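Rulmont toy and craft fair, October 2024

Quick notes before I forget it all. Got there late, the Akier road was down to one lane and the parking lot behind the hall was full, so I left the car by the feed store and walked. Entry was 3 dollars, cash only. Hand stamp instead of a ticket.

Big hall this year plus the annex. Tovar had the long row by the door, mostly puzzles and tin stuff, prices up again. Stirier further back, better. Bought 2 jigsaws there, one missing its lid but taped up fine. Bogdan Ciobanu was doing doll repairs while you wait, long line, he had run out of elastic by noon and was sending poeple home with a number to call.

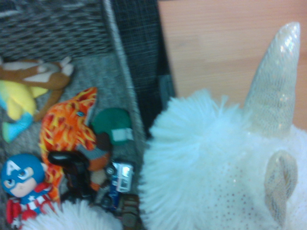
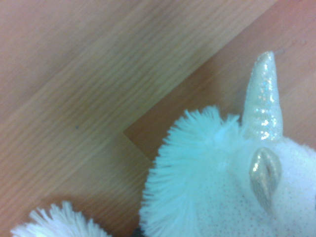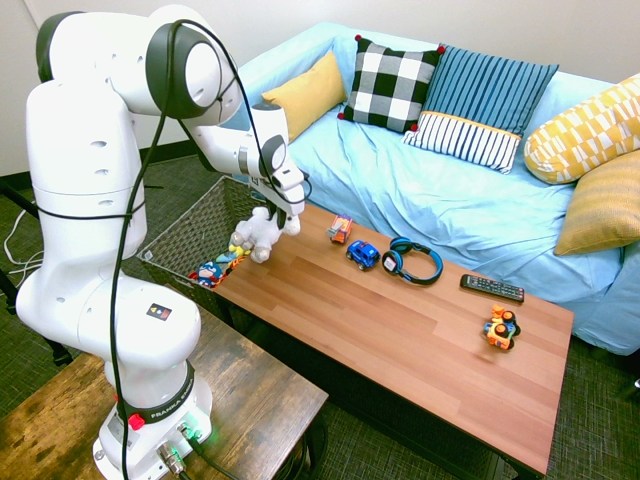

White plush, Rulmont fair

Lunch: bean soup and bread in the annex. OK. Coffee weak. Nowhere to sit, ate standing up next to the coat rack.

Afternoon was the talk by Nahom Nigatu on dating old board games from the printing on the box. Best part of the day. Went over by some 44 minutes and hardly anyone left. Look at the corners, look at the staples, dont trust the copyright line. Wish I had taken more notes. He is doing it again in November at the library, will try to go.

Raffle: had ticket 703, won nothing. First prize was a train set, went to a kid in the front who could barely carry it.

Missed the wooden boat guy, already packing up when I got round to that side. Also never found the button stall. Next time go early, bring small bills, park at the feed store again.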